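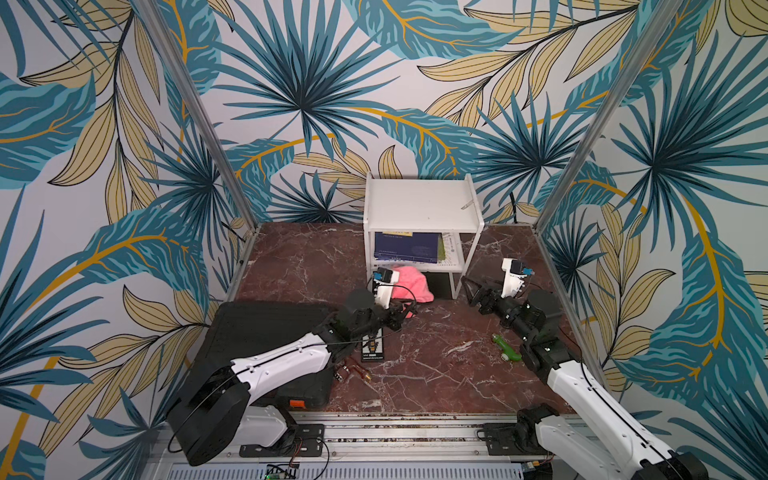

I have never trusted a number printed on thick paper. So when my aunt's bracelet came to me in a padded envelope, along with a valuation in a navy folder with a ribbon on it, I put the folder in a drawer and wore the bracelet to the supermarket.

It's a plain curb link in nine carat with a padlock clasp, the kind half the women in my family seem to have had at one point. The folder says it is worth a good deal more than I would have guessed. The folder also says "for insurance purposes only" in letters you need a lamp for, and I would like to know how many people get that far.

A valuation like that is meant to be what it would cost to replace the piece, brand new, over the counter, at full retail, from a shop with carpet. It has very little to do with what anyone will hand you for it. I knew this in a vague way. I wanted to know it properly, so I spent most of a wet October fortnight walking the thing around town.

First stop was Altus, in the arcade, who did the original valuation. Very polite. They offered to update the document and told me gold had moved, so the figure would go up. I asked if they would buy the bracelet at the new figure. They don't buy in, apparently. I asked what a shop that did buy in might pay and was told it was hard to say. It can't be that hard, given how exact they were prepared to be about the other number.

The update was $200. I asked what happens in the appointment and it sounded a lot like weighing it, looking at the hallmark and typing. I'm sure there's skill in it when there are stones. Mine has no stones. I kept my money.
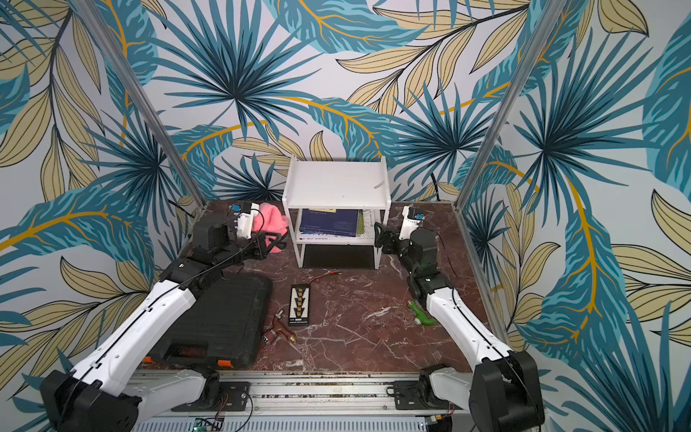
Next was Patari, which has a "we buy gold" banner and a man behind glass. I expected to be robbed and I'll admit I was a little disappointed. He weighed it where I could see the scale, rubbed it on the stone, put a drop of acid on the streak and offered me $234. The offer was based on weight and nothing else. He didn't care about the clasp or the age, and when I mentioned my aunt he nodded the way you nod at a bus driver. When I asked what his margin was he said "that's the offer", and I respected that more than the ribbon.

It was a low offer all the same. I'd looked up the gold price that morning and done the sum for nine carat, and the metal alone came to nearly $300. So somebody is making a decent living in the gap, and good luck to them, but let's not call it a service to the community as the banner does.
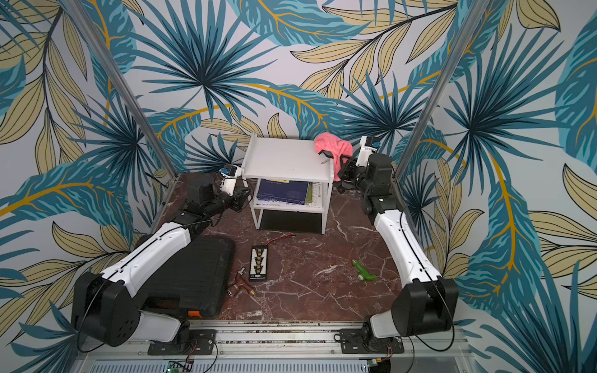
Then there is the business of colour, where I think the trade gets away with a lot. At Abugri, a nicer sort of place with a bench at the back, I was told my bracelet had "faded" and would benefit from being replated to a richer yellow. Gold alloy doesn't fade like a curtain. Nine carat is paler than eighteen because there is less gold in it, and what sits on top gets grubby. What they showed me as the richer yellow was very close to the stems on that tropical leaf wallpaper, a proper mustard, and I can't say I've ever wanted to wear mustard on my wrist. It looks fine against teal palm fronds. On a person it looks like costume. And plating wears off first at the edges of the links, so you would be back in a couple of years to do it again, which I suspect had crossed their minds.

I asked for a clean instead. It was free and took as long as a coffee. The colour that had supposedly faded came back up with warm water, detergent and a soft brush, and I could have done that at home if I'd had the sense.

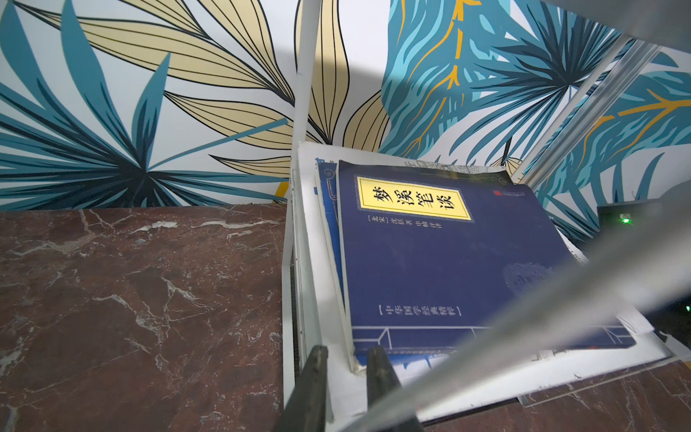

What I'd want in writing

If you do need a valuation for your insurer (check first, mine only asks for one over a certain amount and the bracelet doesn't reach it), I'd ask for the weight, the carat, the basis of the figure and the name of whoever did the looking. My folder has a lovely paragraph on the "timeless elegance" of curb links and doesn't give the weight at all. I had to get that from the man behind glass.

I'd also ask the insurer what they do with the number. I rang mine, Skodden, and after a long hold I learned that they may replace the item through their own supplier. So you can be paying premiums on the full retail figure while they quietly source the same thing at trade. They didn't put it like that. I asked them to send me the wording and I'm still waiting for it.

The clasp

One thing I did pay for. The little safety chain beside the padlock had a link worn almost through, and Abugri replaced it while they had the bracelet on the bench. The repair was sound as far as I can judge, and they gave me the old link in a tiny bag without being asked. None of the paperwork, old or proposed, had mentioned the worn link. You'd think someone charging $200 to look at a bracelet would look at the part that stops it falling off.

I'm keeping it, obviously. The folder has gone back in the drawer, and I've written the real weight on the front in pencil for whoever opens the envelope next.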